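Speaker notes – "Who Built This Place?"
Rivwood Library, Thursday evening series
Marit Lindholm

Start without the slide up. Say hello, thank the library, ask who has lived here more than ten years. Wait for hands. Then ask who knows who dug the canal. Wait again, longer than feels comfortable.

OPENING

I grew up in Arnby, and in school we learned the name of the man who planned the canal. He has a statue and a street, and for a while he had a bakery. I could tell you his birthday when I was nine! But 409 people are on the payroll for the first season of digging, and I was past thirty before I read a single one of their names.

The payroll book is in the town archive and it's wonderful. Carpenters, mule drivers, two cooks, a woman listed only as "Fourie, mending" who was paid every week for almost the whole job. Pause on Fourie. I'll come back to her.

THE MAIN IDEA

A society gets good at things when lots of people are allowed to try and are paid fairly for trying. I really believe this, and I get more sure of it the more old account books I read. The plan for the canal was smart. It was also wrong in two places, and the diggers were the ones who found out. The clay at the Vadby end wouldn't hold the slope on the drawing. A foreman wrote to the office, and the office listened – slowly, and with some very stiff letters, which I'll read from if there's time.

(Read the short letter only. The long one killed the room last February.)

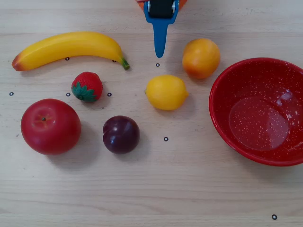
So the slope changed, and the lock was moved 600 feet upstream, and that is where it still is. You can walk out there after lunch on any dry day and put your hand on the stone. The planner deserves his statue. I'd just like a bit more company for him.

BACK TO FOURIE

Mending means tents, harness, work shirts, sacks. Think about what stops when the harness breaks. The mules stop, so the dirt stays in the hole, so the men stand around, and the office writes another stiff letter. In the book you can see two weeks when she isn't paid, and in those same weeks the loads go down by around a third. I can't prove she's the reason. It rained too. But I smiled for a whole day when I found it, and I still like showing people those pages.

Slow down here. Last time I rushed this part and someone had to ask me who she was.

TODAY

Bring it home. We talk a lot about vision in this town, and I like vision, I go to all those meetings. What I'd love to hear next to it is who will do the work, what they'll earn, and how they can tell us when the drawing is wrong. Mention the footbridge plan. Don't get pulled into the footbridge fight! Take it up over coffee with anyone who wants to.

Ask them to think of one person whose work they leaned on this morning before 8. Bus driver, night nurse, whoever got the bread to the store. Give them a full minute with their neighbor. It gets loud and that's great, let it run.

QUESTIONS

Likely ones: Were the wages fair? (Better than farm work, worse than the mill, have the table ready.) Did anyone die? (Yes, 2 in the first season. Say their names, they're on the blue card.) Can people see the book? (Yes, ask at the archive desk, bring a pencil, no pens.)

Finish by 8:30 so the staff can lock up. Leave the sign-up sheet for the lock walk by the door.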